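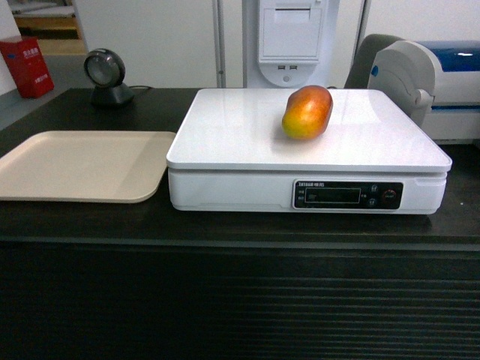

Page last changed: May, by Larysa Demchenko

Skoryk weighing and labeling software: frequently asked questions

These questions come up most often from people setting up Skoryk on a produce counter. Installation is covered in the setup guide. If your question is about the arm itself, ask the Wekska hardware list.

What does Skoryk do?

Skoryk is the task layer. It takes an item from the tray, puts it on the scale, waits for a weight, and passes the item on for labeling. Perception comes from a separate package called Anular, and motion planning is done by whatever planner you have configured. Skoryk decides what happens next and what to do when a step fails.

Which scales are supported?

Any scale with a serial or USB output that sends a stable flag along with the weight. If your scale sends only a number, set stable_source to "window" and Skoryk will work out stability from recent readings.

Can Skoryk read the weight from the display with the camera?

No. Gion Ammann tried it on an early branch and we dropped it. From a head camera the display is small and often dark or washed out, and a misread digit looks the same to the software as a correct one. Use the cable.

How does it decide that the weight is stable?

In window mode it takes the last 6 readings. If they all agree within the tolerance in scale.yaml, the weight is accepted. The gripper must be open and clear of the platform before the window starts. If you see weights that are slightly too high, check gripper_clear first. The fingers may still be touching the fruit.

Where on the platform does the item have to go?

The default target is the center, with a 50 mm radius. A mango that ends up a little right of center and toward the back is fine for weighing. It matters more for the next pick, so Skoryk always asks Anular for a new pose after placing and does not reuse the place pose.

Why does round fruit roll when it is released?

Usually the release height is too high. Lower place_height in small steps until the fruit touches the platform before the fingers open. For oval fruit, set place_axis to "long" so the item goes down on its side. If it still rolls, slow down the opening speed.

Anular reports two objects on the scale and there is only one. Why?

Glossy white platforms reflect. The second object is most often a reflection or a soft shadow next to the fruit. Turn on plane_reject in the Anular config and run the plane calibration again with nothing on the scale. Taras Hutsuliak added this filter in build 2186, so older builds will ignore the setting without a warning.

The mask covers only part of a mango. Is that a bug?

It was, and it is fixed for most cases. The old segmentation split fruit where the skin changed color, for example from red-orange to yellow-green. The current model was retrained with more two-tone fruit. If you still get half masks, send the saved crop and the log to Myroslav Vasylenko.

What happens if the tray is empty?

Skoryk checks the tray region, waits, and checks again. After the third empty check it goes to idle and prints "tray_empty". This is a normal state and does not need a reset. A beige tray under warm light can sometimes hide pale items – lower the tray threshold if that happens.

Does the arm know about the printer and other things behind the scale?

Only if you add them. The planner starts with the tabletop, the scale and the tray. Draw everything else as boxes in the scene editor, including chair backs and loose cables. Make the boxes larger than the real objects.

What does error 107 mean?

The scale stopped sending data in the middle of a weighing. Skoryk leaves the item where it is and pauses. Check that the scale has not gone to sleep, then choose Resume. Do not choose Restart with an item on the platform, as restart zeroes the scale.

Can I run it without a robot?

Yes. Start with --replay and point it to a recorded session. The Waltine sessions on the download page include scale data and camera streams.

Who do I contact about access or licenses?

Roscoe Quintanilla handles both. Include your build number.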